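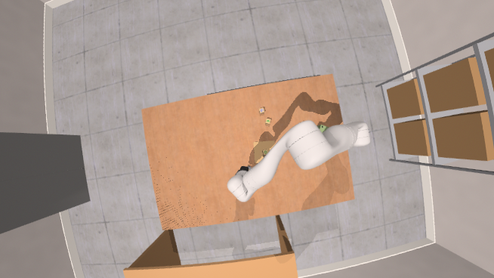 brurnen_sceptic
Has anyone here finished Lokis yet? The store page promises 84 puzzles and "a mystery that rewrites itself", and I'm 30 in without seeing anything rewrite anything. The rooms all blur together. It's grey floor tiles and a wooden table every time, and I'm meant to feel dread. I paid full price in March and I feel a bit daft.

Odette H
Finished it last night. It does pick up after the lighthouse, but I wouldn't call it a mystery. You can guess the ending from the loading screens.

pawlak_r
Disagree with both of you. The lighthouse is the worst bit, and the early puzzles are the only ones somebody tested. Serkico did the same with Courtois — strong opening, then levers. 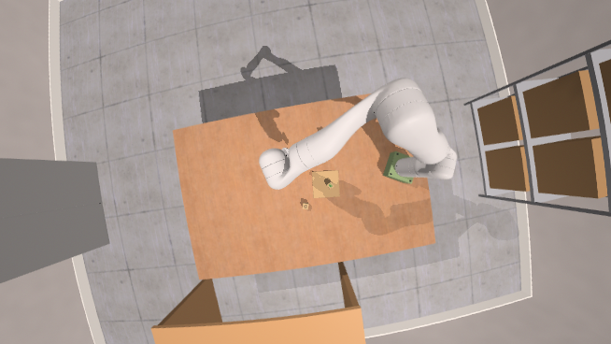 White arm over the table, seen from overhead

brurnen_sceptic
Levers I can live with. What I don't believe is the review score. It's got 622 reviews and hardly a bad word among them, in the first week? Come on.

Timothée P
People like things, it happens. I played it with my sister and we had a great time. Did you turn the hints off?

brurnen_sceptic
Off from the start. The hints just read the puzzle back to you.
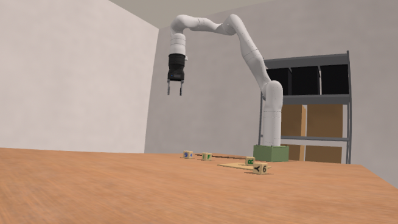

Also, chapter 3 locked me out of my save twice, and the patch notes say that was fixed.

Odette H
It's fixed if you start a new game. Old saves are still broken.

pawlak_r
So not fixed then.

Timothée P
Mine carried over fine, for what it's worth. Which version are you on?

brurnen_sceptic
Whatever it downloaded this morning. I'll check after tea.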